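I finally caved and bought a mug tree. It was in the 3 for 2 bin at the Prallia outlet, next to a heap of dish towels I did not need (I got those too), and I've been moving stuff around the kitchen ever since! The teal mug with the mustard inside gets a peg, the pink one with the purple inside gets a peg, and the corn has gone into the round wicker basket until supper.
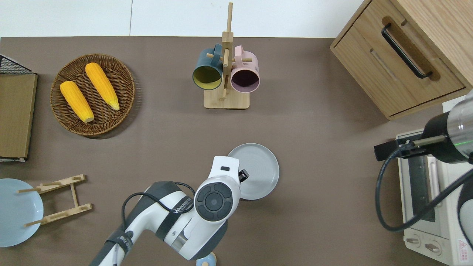
My sister thinks corn should never sit out in a basket at all, and that it belongs in the fridge with the husks on until the water is boiling. Fine, but I like looking at it, and we eat it the same day anyway.

Next up is the drawer, which is all rubber bands and takeout menus. I'm giving myself until 7 tonight, and then it's butter, salt and corn on the porch.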